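Notes on moderating an opening night

December 8, 2018

I moderated the opening session of the Umari festival in October, and three people have since written to ask how the evening was put together. I answered the first two by email. What follows is the longer version, written mostly from my running sheet and the notes I made on the train home.

The guest was Jussara Teixeira, who has worked on stage for most of her career and became widely known through a television drama in which she plays a harbor pilot. The format was a conversation of an hour, then questions from the floor, then a short reading. Rogério Brito programmed the festival and asked me to moderate in the spring. Reshma Mokoena ran the stage. I had moderated panels before, but never a single guest for a full hour, and the two jobs have less in common than I assumed.

The room

The hall at Queiroz seats 2118 with the balcony open. We kept the balcony open. It is a converted market building with a flat main floor and a shallow stage, and the sight lines past the midpoint are poor if the speakers sit in low chairs. Reshma replaced the armchairs in the original plan with two upright ones at a greater seat height. They looked less inviting from the front rows and were visible from the back, and I would make the same trade again.

The chairs were set at an angle, each turned partly toward the house. With the chairs fully facing each other, the audience gets two profiles. With both facing front, the speakers have to twist to see each other, and after twenty minutes they stop doing it. We marked the chair legs with tape in the afternoon and the positions held.

Reverberation in an empty hall tells you very little. At the sound check my voice came back at me from the rear wall clearly enough to make me slow down. With people in the seats it was gone, and I had to remember to speed up again. I had written SLOWER on the top of my first page that afternoon and should have crossed it out.

Microphones

We used headset microphones for the conversation and two handhelds for the floor. Jussara asked for a lapel microphone in advance, as she finds the headset distracting. The engineer was against it because of the ceiling height and the position of the speakers, and we tried both. The lapel unit began to feed back well below a usable level. She heard that for herself and took the headset, and there was no further discussion.

Clothing matters here more than most guests expect. A headset transmitter is a small box with a clip, and it needs a waistband, a belt or a pocket. A dress with none of these means a separate elastic belt worn underneath, and it has to be fitted before the guest is called. Stiff fabric also rustles if the cable runs between layers. I now ask about this in the same message where I ask about dietary needs.

The handhelds were carried by two runners, one for each side aisle. No standing microphones. A standing microphone produces a line, and a line produces the feeling that everybody in it must be heard.

Preparation

I watched all of the television series and read two of the plays in which she has had leading parts. I also read the interviews I could find from the last several years and made a list of every question that appeared in more than one of them. That list was the most useful document I produced. If a question was on it, I either dropped it or asked what came after the answer she usually gives.

Some of her usual answers are good, and the audience had not read the interviews. I kept two of them. The story of her first audition, where she prepared the wrong role, is on the record in several places and still got the longest laugh of the evening.

We spoke by phone once before the event, for half an hour. I told her the broad subjects and the order. I did not send the questions. She asked me to leave out one matter concerning a former theater company, and I did. I have been asked whether that is proper. A festival conversation is a hosted event that the guest attends by invitation, and I think a request of that size can be granted. If she had asked me to leave out six things, I would have gone back to Rogério.

Paper

I use cards, unlined, one subject per card, with no more than four lines on each. The opening sentence of the introduction is written out in full, and so is the last sentence before the floor is opened. Everything between is in note form. A tablet works well enough until the screen dims, and under stage light the glare is hard to control.

The cards are numbered in the corner. I dropped them in a rehearsal years ago and have numbered them ever since.
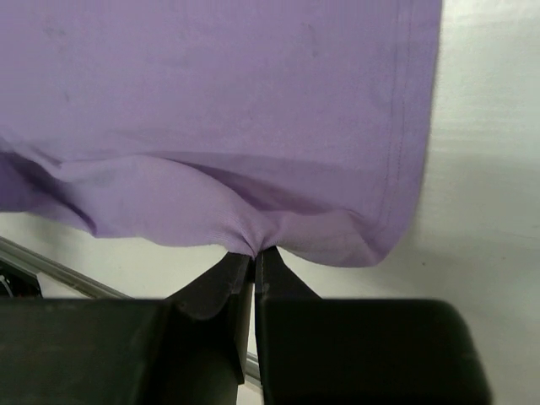
Running order

The plan and what happened were as follows.

Welcome by Rogério: planned at four minutes, took nine. He thanked the sponsors individually, including Vetden, whose name he had to repeat when the first attempt was lost in applause.

Introduction: planned at three minutes, took two. I cut the list of awards. It was printed in the program, and people who have bought a ticket know who is on the stage.

Conversation: planned at sixty minutes, took fifty-four. I gave back part of the time lost at the start. The section on her work in radio drama was shortened to a single question. I regret that one, as she had a great deal to say about it afterward at dinner.

Questions: planned at twenty minutes, took twenty-two.

Reading: planned at ten minutes, took eleven.

Reshma had a clock at the foot of the stage, counting down, visible to me and not to the audience. She also had a small lamp that she could switch on for five minutes and flash for one. The clock alone would have been enough. The lamp drew Jussara's eye, and she wrapped up an answer that had further to go.

The order of subjects

I began with the current season of the series, against the advice of Cauã Arruda, who has done many of these and thinks the popular work should be held back as a reason to stay attentive. My reasoning was that people who came for the series would spend the first half hour waiting for it. Once it had been covered properly, they were willing to follow her into less familiar material. I could feel the room settle at the change of subject, though I accept that a moderator is badly placed to judge this.

From there we went to stage technique, then to touring, then to her teaching. She runs a scheme called Ludonari that places working actors in rural schools for a term at a time. I had put this near the end and kept the questions practical: who pays, how long the actors stay, what the schools ask for. General questions about charitable work get general answers. When I asked what had gone wrong in the first year, she spoke for seven minutes without a pause, and it was the best part of the evening.

Questions from the floor

I took them singly. Taking three at a time saves a few minutes and allows the guest to skip the difficult one, and the people who asked can always tell.

I repeated each question in short form before she answered. The recording needs it and so does the balcony. Shortening a long question also gives you a polite way to find the question inside it. One speaker had two comments and no question, and I thanked him and moved to the other aisle.

Nayara Lins, one of the runners, picked people in the rear third of the hall first. I had not asked for that. It changed the tone considerably, as the front rows at an opening night are mostly guests and sponsors. I will ask for it from now on.

What I would change

Put the welcome in writing and agree on its length. Drop the lamp. Move the radio material ahead of touring, so that it cannot be the part that gets cut. Ask the engineer to lower my microphone while the guest is reading; mine stayed open and the recording has a page turn of mine on it, quite loud, in the middle of the poem.

The audio is on the festival site, without the reading, for which the rights could not be cleared. It had been played 2647 times when I last checked. Rogério has asked me to do the closing night next year, with two guests on the stage, and I have started a new set of cards.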